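Handout 4: What a bench station really costs
Notes by Danish Baloch, revised 3/26/25

Last time we got as far as the quote from Zirton, and I promised we'd pull it apart. Keep it next to you while you read, because I'm going to jump around in it (sorry, that's how I read quotes too).

1. The number on the front page

The arm, the gripper and the wrist camera come to one line, and everybody's eyes go straight there. Mine did! But look at what sits below that line in small type: shipping, the controller stand, a year of support. Then look for what's missing altogether. There's no table, no lights, no spare fingers, and nothing for the afternoon when two of you stand there trying to get the thing level.

When I priced our first station at Fullholm I left all of that out and had to go back and ask for another $1614. It was not a fun email to write. So now I start my sheet with the cheap stuff and put the arm in last, and I want you to do it that way for the exercise.

2. Table and lighting

For the table, buy sturdy and plain. A nice wooden top is fine for light work - we've used them for years - as long as it doesn't wobble when the arm swings. Budget $256 and be happy if you come in under.

Lighting is where people spend either nothing or far too much. A jointed desk lamp goes a long way for one station. Check how the joints lock before you order a stack of them. I like a knob you can grab and turn by hand, and I like one at each joint, so you can set the height and the angle separately and get back to the same spot tomorrow. Look at how the cord runs as well. If it hangs free next to the arm of the lamp, put a pack of clips on your list and decide which side of the table the gripper will mostly be working on.

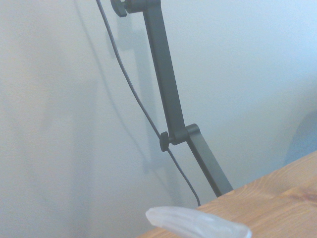 3. Fingers, pads and other things that wear out

Soft gripper fingers are a supply item, like printer ink. Put them in the yearly budget and leave them out of the purchase. The Bjarnason price list has them at $119 a set, and I'd plan on more sets than you think you need in the first year, while everybody is still learning where the table is. Ask the seller three things:

How long is the wait on a reorder?
Can we swap fingers ourselves, or does that touch the support deal?
Will this finger still be sold when the next gripper comes out?

Write the answers down with the name of whoever gave them to you. Bemcombe told me one thing on the phone and sent me another on paper, and the paper won.

4. Hours

Your own time costs money too. I put in 10 hours of setup per station and charge them at the normal shop rate. If your boss crosses that line out, fine, but leave it in the sheet with a zero next to it so the next person sees it was there.

5. For next time

Fill in the blank sheet for one station, then for two. Don't just double everything! Some lines won't change at all (the training day, for one) and I'd like you to mark which ones. Orders for the new room go out in May, so I'll be borrowing your best ideas. Bring the sheet on paper if you can, I mark them up in pencil.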